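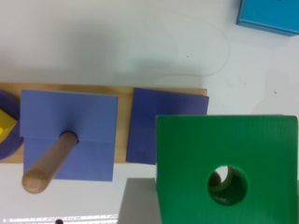 Toy library in Skestville gets its peg boards back on the table

May 30, 2026

I popped into the Tresero toy library in Skestville this week meaning to stay for ten minutes, return one very chewed farm set and go home. I was there for most of the morning (my own fault, I sat down) and came away with news for anyone who has been asking about the wooden stacking toys. They're back! The whole shape and peg shelf has been out of use since November, when the leak came through above the store cupboard, and from this week you can borrow from it again.

If you never met them first time round, these are the ones with a long flat base in plain pale wood, chunky coloured blocks with a hole through them, and pegs to put them on. My two had one on loan for so long that I had stopped thinking of it as borrowed. It lived under the sofa. The blocks are painted in proper strong colours, yellow and green and a couple of blues, plus a very dark purple that my youngest insisted was black, and we had that argument at breakfast more than once.

The shelf has 34 sets on it now. Before the leak there were more, but some of the bases had warped past saving and those have gone. What was left got sorted through over the winter, matched up, rubbed down where it was rough and bagged. A few sets are a bit of a mixture, so you might find two blues that are nearly the same and not quite, or a block that hangs over the side of its board. I rather like the mixed ones. The children playing at the white table by the window plainly didn't care either way, and one little boy was building a tower straight on the tabletop and ignoring the board completely.

There is some new stuff as well. Drisomska, the wood workshop out past the station, has turned a batch of replacement pegs, and they are lovely things, plain and smooth with rounded ends. Pegs are what always goes missing. I found one of ours in a wellington boot, a good six months after we'd paid for it! The library keeps a jar of spares on the desk, so if you've lost one, own up when you bring the set back and they'll drop a new one in the bag. It's 30p for a peg. Blocks are harder to replace, so please do have a look down the back of things before you say it's gone.

Borrowing works the same way it did before. You take a set for 14 days and you can renew once, either at the desk or by phone, as long as there isn't a name down for it. Membership carries on if you already had it, and yours hasn't run out just because the shelf was shut, they have added the missing months on to everyone's card. I hadn't realised that and was all ready to pay again. If you're new, bring something with your address on and allow a few minutes for the form, which is longer than it needs to be and wants to know about pets.

I asked what goes out most and was told it's still the big floor puzzles, then the train things, with the shape boards third in a good month. They get borrowed in little rushes, apparently, usually after one parent has been seen with one at the Vidal café across the road and everybody else's toddler has had a go. That's exactly how we got ours. We were having toast, there was a board on the next table, and my daughter simply climbed down and joined in with a family we'd never met. She had every block off it before I'd put my cup down.

What I'd forgotten is how much there is in them for different ages. The babies just want to hold a block and bang it. A bit older and they'll tip the lot off and put one back, over and over, with a face like someone doing their tax. My eldest is well past all that, you'd think, and on the morning we were in he spent ages trying to balance everything on the one round piece, with a peg poking out sideways for a handle. He told me it was a crane. Then it was a snail.

There were 143 loans across the whole library last month, even without this shelf, so it's busy, and I'd go early if you want a choice. The quiet end of the morning is good. Straight after nursery pick-up is not, unless you enjoy queueing with a pushchair in a corridor. The sets are in clear bags on the low rack to the left of the door, with the contents written on a card inside, and you're welcome to open one up on the table and try it before you take it home. Do tidy it back into the right bag afterwards. Two sets had already swapped yellow blocks by the time I left and I have a horrible feeling that one of them was us.

We took home a board with two blues and a green. The chewed farm went back minus a sheep, which I'm still looking for, so if it turns up in your bag of pegs it belongs at the desk. The dressing-up rail is next on the list to be sorted, and I'll write again when there's a date for that.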